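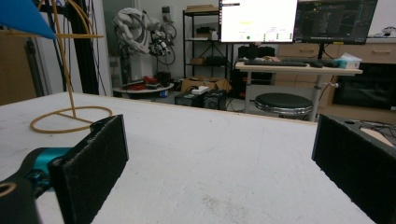
Drurnness Institute of Applied Studies
Workshop Practice and Facilities, Unit 3
Course handout: The Shared Workroom — Surfaces, Shelving and Cables
Issued 4 Oct 2020. Replaces the July issue.

1. Purpose of this handout

This unit deals with the upkeep of rooms in which bench work, storage and powered equipment share one floor. Students will be expected to prepare a room plan, carry out a surface inspection and write a short condition report. The handout should be read before the first practical session and brought to each session after it.

Unit 2 covered rooms with a single use, such as stock rooms and reading rooms. Shared workrooms are harder to keep in order. Items migrate from table to shelf to floor, and cables follow the equipment they serve.

2. Terms used in this unit

Clear surface: a tabletop or part of a tabletop on which only the items in current use are standing.

Resting item: an item that stands on a surface between uses and has no assigned storage place.

Tier: one level of a shelving unit, including the top.

Floor zone: the area beneath a table or shelving unit. A floor zone counts as storage if anything remains in it at the end of the working day.

Run: the full path of a cable from outlet to equipment, including any part that hangs free.

3. White work surfaces

A matte white tabletop is a common choice for shared rooms. Small parts are easy to find on it, and it reflects less glare than a gloss finish. Its drawback is that it shows wear early. Gray smudges and scuff marks tend to collect where work is done most often, which is usually the part of the table nearest the user, while the far side stays comparatively clean. The marks in the photograph at the head of this handout are faint and are heaviest toward the near part of the table. For the purposes of this unit, such a surface is graded B.

The grades are as follows.

Grade A. No visible marks at normal viewing distance.
Grade B. Faint smudges or scuffs; no cuts, swelling or lifting.
Grade C. Dark or dense marks, or any cut that can be felt with a fingertip.
Grade D. Damage to the edge, the joints or the body of the table.

Students should grade the surface before cleaning it and again afterward. Both grades go in the report. A mark that lifts with a damp cloth is recorded as a smudge; one that remains is recorded as a scuff. Abrasive pads are not to be used on any matte finish. They leave a polished patch that cannot be reversed, and the Institute has replaced tabletops for this reason.

Edges require separate attention. Where a tabletop is bordered by a thin wooden strip, dust and fine debris gather along the line where the two materials meet. Use a soft brush first, then a cloth that has been wrung out well. Standing water must not be left against the wood.

4. Freestanding items on the table

Tall, open items such as wire stands, racks and holders present two difficulties. They occupy more height than table area, so they are easily overlooked on a floor plan, and they can be knocked by a sleeve or a passing cable. A ring base spreads the load and gives fair stability, provided that the whole ring lies flat. A ring that overhangs the table edge should be moved at once.

On the room plan, draw the outline of the base and write the height beside it. If the item carries a crossbar or anything that hangs, draw the reach of that part as a broken line. The broken line must not cross a walkway.

5. Shelving

Black metal shelving with open tiers is used widely in rooms of this type. It is strong, allows air to move around equipment and can be inspected from any side. Its openness also means that disorder is visible from the doorway.

The Institute's practice for open shelving is set out below.

Top tier: light cartons only. Nothing should be placed on top of a carton at this level.
Middle tiers: equipment and supplies in regular use, placed so that controls and labels face outward.
Lowest tier: heavy items and reserve stock.

The unit used in the practical sessions is the Trilisby open rack, which is 906 mm wide and 1,180 mm high. Students should measure it themselves before entering these figures on the plan, as the feet are adjustable.

Cardboard boxes deserve a note of their own. A box on a shelf is acceptable if it is labeled and its contents are known. A box on the floor is often a box that has not been dealt with. In the condition report, every carton is to be entered as kept, relocated or emptied.

6. Floor zones and power strips

The space under a shelving unit commonly fills with equipment cases, cartons and a power strip, joined by loose cables. This arrangement is convenient to set up and awkward to clean. It also makes it difficult to tell which cable serves which piece of equipment.

Before moving anything in a floor zone, trace each run by eye from one end to the other. Attach a Brimex tag at both ends and write the same number on each. Only then may the strip be lifted and the floor swept. Nothing is to be unplugged without the consent of the room supervisor — this applies even to equipment that appears to be switched off.

Vertical runs beside an upright should be gathered with reusable ties and kept parallel to the upright. Leave enough slack at the top and bottom for the equipment to be moved forward for inspection. The Tsang cable tray, 618 mm long, is available from the equipment counter for horizontal runs along the back of a table.

7. Doors and sight lines

Where a room has a glass door, the plan should show what can be seen through it from the corridor. Shelving may stand near a glass door but may not reduce the clear opening.

8. Work to be submitted

(a) A room plan in pencil, to scale, with bases, reaches and runs marked.
(b) A surface record giving both grades for each table.
(c) A condition report of no more than three pages.

Reports should describe what was found and what was done, in that order. Opinions on earlier users of the room are to be left out. Late submissions are handled under the general rules for the course.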